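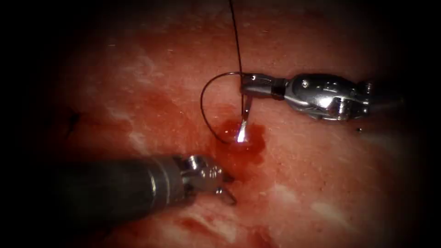 Nobuhle Mahlangu wrote to ask whether our Grurno black suture still comes with the curved needle attached. Yes! Same needle, same thread, new box. I like black because it's so easy to spot against pink tissue — your eyes will thank you by the end of a long closure. Each Grurno box holds 6 packs, and Visser refills fit the same tray. Orders placed by January 29, 2018 ship from Birnport at the old price.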